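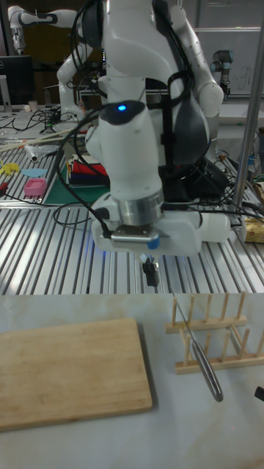 Bras robotisé blanc, pince vide

Actualités > Politique locale > Entretiens

Casesness : une campagne menée à pied

Novembre — par Maëlle Kerdoncuff

Elle a gagné avec 22 voix d'avance, sans parti et presque sans affiches. La nouvelle maire de Casesness me reçoit à huit heures du matin, un café dans chaque main, et parle déjà du budget avant que je sois assise. « Le soir du dépouillement, j'ai demandé qu'on recompte. Je n'y croyais pas ! »

Sa liste s'est montée dans une cuisine du quartier Joubert. Quelques voisins, une vieille imprimante, et l'envie de reparler du bus qui ne passe plus après 18 heures.
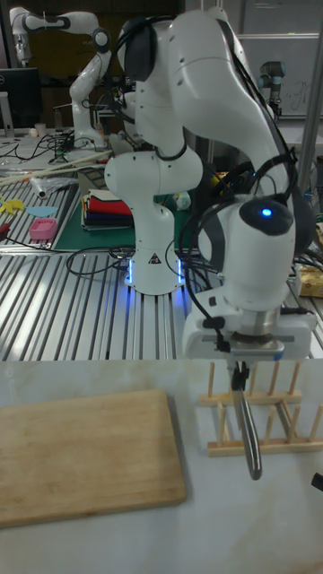
Frapper aux portes

« On avait 54 rues à faire et on les a toutes faites, certaines deux fois. » Elle en rit encore, moi aussi — il faut l'entendre imiter les sonnettes. Les gens lui parlaient des trottoirs, de la cantine, très peu des grands débats nationaux. « Un monsieur m'a gardée 40 minutes sur la question des platanes. J'ai changé une page du programme en rentrant. »

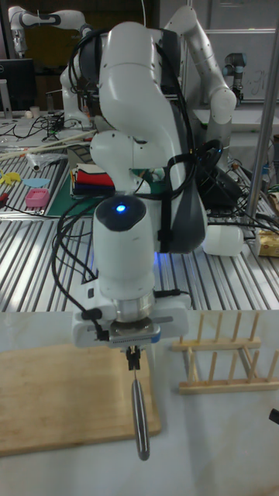

Et maintenant, gouverner

Premier dossier : la friche Kudov, promise à tout le monde depuis des années. Elle voudrait y voir des logements et un marché couvert, et elle compte ouvrir les réunions aux habitants dès le départ. L'opposition trouve le calendrier intenable. « Ils ont peut-être raison sur les délais, reconnaît-elle. Sur le fond, on va se disputer, et c'est très bien. »
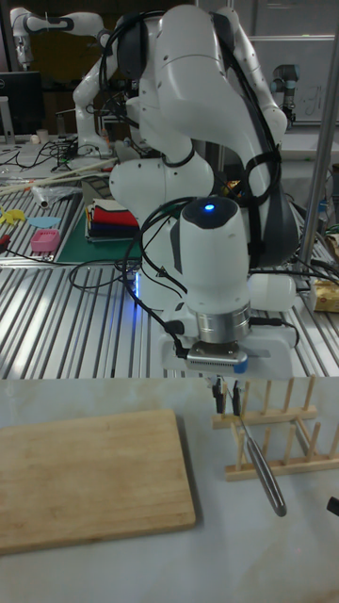

Maëlle Kerdoncuff

Je suis repartie ravie, avec trois pages de notes sur les platanes. Le premier conseil se tiendra dans la salle Flandia, qui compte 74 places assises, et la maire espère bien qu'il faudra rajouter des chaises. « Venez râler, dit-elle en me raccompagnant, mais venez ! »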